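The winter I finally read my grandmother's letters

My grandmother Carolina Louro wrote letters the way other people boil kettles, several times a day and without thinking much of it. When she moved out of the house in Frade she handed me a biscuit tin full of them, and it sat on top of my wardrobe until January, when I ran out of excuses.

They start in the spring of 2000, when her friend Raquel Tavares had just moved to Cledbridge and was thoroughly miserable about the bread. Gran sent recipes, gossip, pressed leaves and long complaints about the bus — and Raquel, bless her, posted the whole lot back years later so they could be kept together. I've been typing them up in the evenings, very slowly, with far too much tea.

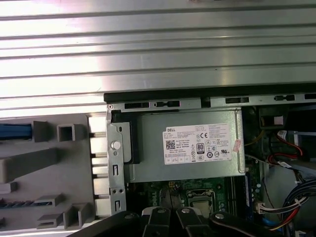 The old desktop tower with its insides on show.

My favourite so far is four pages about a plum tart that sank in the middle. She blames the oven, then the plums, then (rather unfairly, I thought) my uncle for slamming the door. I read it out to Inês on Sunday and we laughed until we had to sit down.

There are 97 letters in all and I'm not even halfway. If anyone can read the word after "marvellous" on the second page of the tart letter, do please write to me.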